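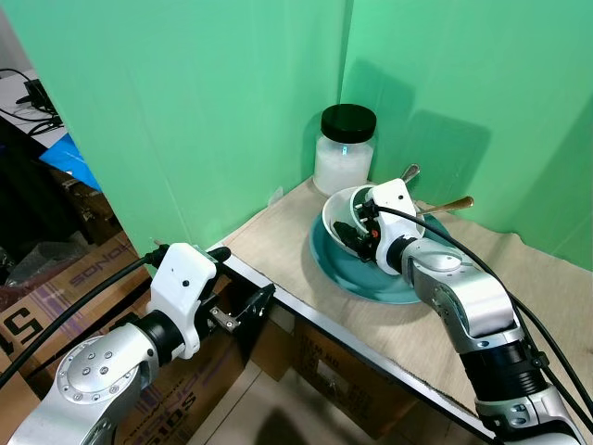
Siebe Verbruggen would rather keep paying by the bag. Under the new rules for household food scraps in Clamberg, that option ends in August, and Verbruggen told the town council on Tuesday that people who live alone and throw out very little will end up covering the cost for larger homes.

The council voted for the change anyway. Every household in Clamberg will get a brown curbside bin for food waste, emptied once a week, and the charge will be added to the quarterly utility bill. The paper bags now sold at grocery stores will no longer be picked up after the end of July. Unused bags can be returned to the town hall front desk for a refund until the end of September.

The town has run the bag system in its current form for years, and fewer people have been using it. According to the council's own report, 1,722 of the town's 1,976 households bought no bags at all last winter. Most of their leftovers went into the regular trash, which Clamberg pays to have hauled by weight. The report says wet food is the heaviest part of that load and the easiest to take out of it.

The contract for the new service went to Heydari, a hauling company that already empties the glass and paper containers on the east side of town. Food scraps will be taken to the composting yard in Starkilgate, and finished compost will be offered back to residents each spring. Residents will have to bring their own buckets or bags to collect it. The limit per household has not been set.

Siyabonga Ndlovu, speaking for the public works department, said the weekly schedule was chosen with summer in mind. "Every two weeks is cheaper, but by July people stop using the bin," Ndlovu said. "We saw that in Studunia, and they changed it back."

Plate scrapings, cooked leftovers, bread, coffee grounds, eggshells, meat and small bones will all be accepted. Liquids will not, so soup and gravy should be drained first. Cooking oil has to go to the drop-off point behind the fire station as before. Plastic bags sold as compostable are also banned from the bins, as the Starkilgate yard has no equipment to break them down. Newspaper or plain paper bags may be used as a liner.

Several people at the meeting asked about smell and about raccoons. The bins have a locking lid, and Ndlovu said replacement latches will be free. Residents of apartment buildings will share larger bins, placed by the owner. One landlord asked who would be billed if a shared bin is full of the wrong things. The department said it would leave a tag on the first two occasions and empty the bin as normal, then charge for an extra pickup.

Verbruggen asked for a lower rate for single-person homes. The council did not take that up on Tuesday but agreed to look at it when the first year's figures are in. A motion to let households opt out if they have a backyard compost pile passed by a narrow margin. Forms for the opt-out will be mailed with the next utility bill and have to be returned before the bins are delivered.

Delivery begins on the north side and is expected to take 29 days. Each bin comes with a small kitchen pail and a card showing the pickup day for that street. Anyone who has not received a bin by the end of the delivery period should call public works. The office answers the phone until 4:30 p.m.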